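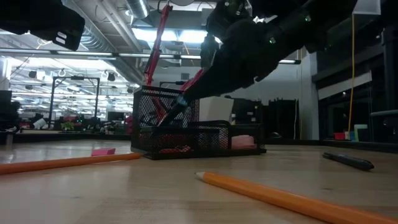 Abhishek Vashisht would like the word "planning" to be used more carefully. Most of what gets called a planning failure, he argues, is a disagreement about time: the planner was handed a position that was correct when it was measured and wrong by the time it was used.

He works on the motion software at Plosolico, in Wirkness, where two-arm table-top work has been the main line since July. The stack has two parts that people outside the group ask about. Grunetti is the planner. Pirihi is the recorder and replay tool, and he spent most of our conversation on Pirihi.

"Grunetti is fairly ordinary," he said. "It samples, it smooths, it checks for collisions, it hands over a trajectory. There are better planners in the literature. What we needed was to know why it chose what it chose on a given afternoon, and for that you need the inputs exactly as it saw them."

In the first version, camera poses and joint states were written to the log with the time at which they reached the logging process. The arms reported promptly and the perception results did not. In replay, an object estimate could appear up to 80 milliseconds later than the moment it described, and an arm moving at ordinary speed covers a noticeable distance in that time. Replays looked plausible and did not reproduce the faults.

The current version stores three times for each message: when the measurement was taken, when it arrived, and when something first read it. The third was the one he had to argue for. It makes the logs larger and requires every consumer to go through the same read call.

"People objected to that, and they were right that it is a nuisance," Vashisht said. "You can't just subscribe to a topic in a script any more. But without the read time I can only tell you what was available. I can't tell you what the planner used."

The case he gives is log 1869, which the group still keeps as a regression test. Both arms had been sent towards the same container from opposite sides, and one of them stopped short with a clearance violation against the other. On paper the clearance was adequate. Replay with read times showed that the check for the left arm had used the right arm's planned trajectory, and the check for the right arm had used the left arm's measured position. Each check was valid. They described two different situations.

The fix was short. Grunetti now takes one snapshot per planning cycle and both arms are checked against it, with the other arm represented as the volume it will sweep over the remaining part of its trajectory. The cost is conservatism. An arm will sometimes wait for a region that is already free.

I asked whether a single planner for both arms, treating them as one machine with twice the joints, would remove the problem.

"It removes that problem. We tried it. Planning time goes up, and worse, it becomes uneven. Most queries are fine and then one takes several times longer, and you have two arms standing still because of it. I would take a slower answer that always arrives at the same point in the cycle."
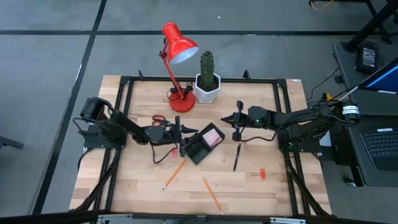 Left and right arms over the table, with the open case between the grippers.

The controllers underneath run independently of Grunetti, and Vashisht describes the boundary as strict. A trajectory is passed down with a validity window. If no new one arrives before the window closes, the arm decelerates along its current path and holds. The planner cannot extend a window after the fact. It may only send a new trajectory, which must begin from a state the controller agrees it will reach.

That last condition produced more rejected trajectories than anyone expected. The planner was starting from the snapshot, and by the time a plan was ready the arm had moved on. Grunetti now predicts the joint state forward by a fixed 60 milliseconds and plans from there. If it finishes early, it waits.

"A fixed number looks crude," he said. "We had an adaptive one, which estimated the delay from recent cycles. It was more accurate on average and much harder to debug. When the fixed one is wrong, it is wrong in the same way every time."

Perception is treated with similar suspicion. Small objects such as pencils and erasers are tracked as poses with an uncertainty, and the uncertainty grows whenever a gripper blocks the view. The earlier tracker simply kept the last pose. A grasp would be planned with full confidence on an item that had not been observed for several seconds. With the growing estimate, Grunetti either requests a clear view first or widens the approach.

Cables are the part he considers unfinished. The collision model covers each arm's cable with a capsule fixed to the wrist, sized for the worst droop. It blocks some approaches close to the table surface that would be perfectly safe. A proper model of a hanging cable would be better, and he doubts it is worth the computation at this rate. He has a branch in which the capsule changes size with wrist angle, using a table of measured values. It passes the replay suite and has not been merged.

The replay suite is also where he wants to spend the next few months. Pirihi can rerun a log against a new planner build, but once the new build chooses a different motion, the recorded camera data no longer matches the world it has created. At present the tool marks the point of divergence and stops scoring. Vashisht is considering continuing with a simulated view from there on, flagged as simulated in every output.

"My worry is the flag," he said. "Somebody will plot the results and leave it off. I have done it myself, on a Friday, with my own tool."

For now the divergence marker stays, and builds are compared only up to it. Pirihi's log format was changed again recently to record which build of the tracker produced each pose. Logs from before the change can still be read, though the field comes back empty, and the suite reports them separately.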